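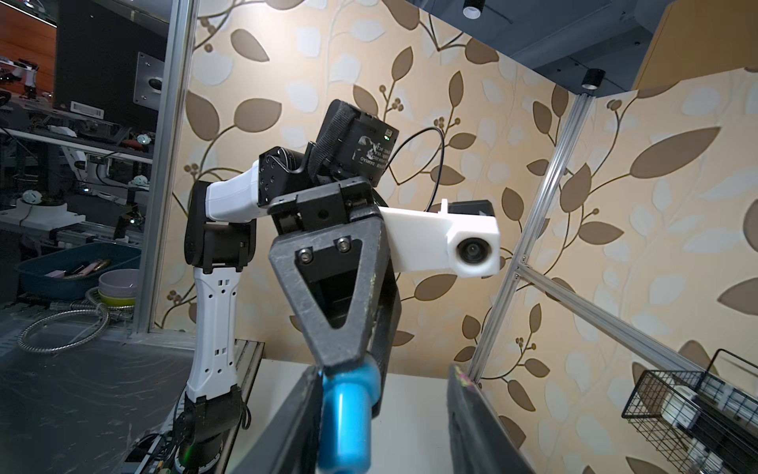
MUS 316 / Week 9 / Handout

Dub: the desk as instrument

Start with 1973, when a good deal of Jamaican studio craft was getting onto B-sides. The engineer takes a finished song, mutes most of it and sends what's left through a tape echo. The singer, who was paid once, may now get half a line.

Listen for:
– the drop-out (bass and drums stay, everyone else leaves)
– delay throws on single words
– spring reverb, sometimes kicked

At 70 bpm, one beat lasts 857 ms. A delay of 375 ms won't line up with that. Try it anyway – plenty of good records did.

For section: bring a two-minute dub of the Rindevance stems. Tanveer Pirzada has the login. Turning everything up is called a mix and will be graded as one.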